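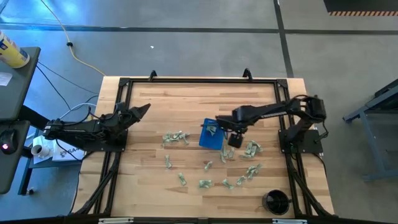 Two-arm cell drops its container after a stop. Vendor says "communication glitch." Am I wrong not to buy it?

Forum index > Small arms and benchtop cells > Faults and safety

gantry_grump
Posted 14 Jun 2025

We have a bench with two arms facing each other across a wood top. The job is crumpled dollar bills: the left arm picks, the right arm holds a square plastic container and tips it over for the drop. Arms and controller came from Hirketti, and the policy that runs them is from Preron. The sales sheet says 1,000 cycles without a hand on it.

On cycle 46 the left arm froze. Fine, arms freeze. But the right arm then opened its gripper, let the container go, and a moment later swung out past where it should ever be with the bench cleared for a stop. My coworker had started to reach in. He got his hand back in time, no injury, but he was not happy and neither was I.

The log shows one line, a bus timeout on the left side. Support wrote back in under an hour and called it a "transient communication glitch" and told me to reseat the connectors. I reseated them. I don't believe that's the fault. A timeout on the left arm should not make the right arm move.

What am I missing?

benchtop_ray
Reseat the connectors again and zip-tie them. I had the same line in my log for weeks and it was a cable that got tugged every time the elbow came over. Look at how your cables hang off the joints. If they swing free, that's your timeout right there.

gantry_grump
I'll take that as the reason for the timeout. I'm asking about what came after the timeout.

mod_torque
Which stop did you get? There's the big red button, which cuts motor power, and then there's the software stop, which asks everybody nicely. They fail in different ways. If power was cut, a gripper with no brake will relax and drop what it's holding, and the arm will sag. That is ugly but it's normal for arms this size.

A swing outward is another thing. Sagging goes down.

gantry_grump
Nobody touched the red button until after. Software stop only. And it went sideways, away from the container, toward the front edge.

lowvolt_lena
Then I'd quit calling it a stop. Power was on and something told that arm to go somewhere. My bet is it was going home. A lot of these controllers do a "recover to home" after a fault, and somebody at the vendor thought that was a helpful default.

benchtop_ray
Home position recovery is in the manual. Page one of the fault section. It's supposed to do that.

lowvolt_lena
Being in the manual doesn't make it safe. An arm that moves on its own after a fault, while a person is walking up to see what the fault was, is the exact thing you don't want.

benchtop_ray
These arms weigh less than my dog. People in this section talk like every bench is a car plant. It would bump you. You would say ouch.

mod_torque
Ray, it has pointed metal or plastic on the end of it and people lean over benches with their faces. Let's not do "it's only a small one" in the safety section, please.

Przemysław Marciniak
I service cells with the Hirketti controller, so weigh my opinion however you like. A few things to check before anyone argues about the policy.

Look for a setting called recovery motion. On the units I see, it ships turned on. It should be off until you have a reason.

Look at whether the two arms share one fault group. If they do, a fault on the left ends the task for both, and "end of task" for the right arm may be open gripper, then home. That would match what you wrote, in that order.

Then pull the left cable on purpose, with everybody well back and a hand on the red button, and watch what the right arm does. If it repeats, you can stop calling it transient.

gantry_grump
That is the most useful thing anyone has told me, vendor included. Will do it tomorrow.

kettlebell_77
Can I be the one to ask why a cell needs two arms to put wadded-up bills in a tub? Set the tub on the table. Bolt it down. One arm, half the cables, and nothing is holding anything when it faults.

gantry_grump
I asked that in the first meeting. I was told the two-arm version "generalizes." I have yet to see it generalize to anything.

lowvolt_lena
The point is usually that they want to teach handing over and pouring, and the bills are a stand-in for anything soft and a nuisance to grab. I don't mind that as a goal. I mind it being sold as a finished product with a cycle count on the sheet.

kettlebell_77
The cycle count! Who counted? With what? Fresh bills, the same bill over and over, somebody flattening them between runs? We trialed a Shemweta unit last August and their number went to pieces when we used our own parts.

benchtop_ray
Shemweta is a different animal, that was a suction head. You can't compare them.

kettlebell_77
I'm comparing the sales sheets.

gantry_grump
Results. I pulled the left cable 40 times over two sessions. Hand on the button, a rope across the walkway, my coworker standing behind it with his arms folded.

With recovery motion on (it was on, thank you Przemysław), the right arm opened and swung home every time. Every single time. So the glitch is a feature.

With it off, the right arm holds where it is and keeps its grip. The container stays put. You have to walk it home by hand from the pendant, which is slow, and I'm fine with slow.

Cable: Ray was right about that part. The left one has very little slack at the shoulder. I rerouted it and I've gone 81 cycles without a timeout. That proves very little and I won't be putting it on a sales sheet.

benchtop_ray
Told you it was the cable.

lowvolt_lena
The cable was why it faulted. The setting is why somebody almost got hit. You fixed both and only one of them should have been possible for a customer to run into.

mod_torque
Two more things. A software setting can come back after an update, so write it on the checklist and test it after every one. And nobody reaches in until the motors are dead, whatever the screen says. There's a Rirex light curtain that people here have fitted to open benches like this. I haven't used it myself, so ask in the hardware section before you spend money.

gantry_grump
Pricing one now. I also sent the results to support and asked them to change the default. The answer was that they would "pass it to the product team." The ticket has been marked resolved. I reopened it.

Przemysław Marciniak
Keep reopening it. And ask them in writing what the right arm does if the fault is on its own side. You tested left only, yes?

gantry_grump
Left only. Doing the right side next, same rope. I'll post the log.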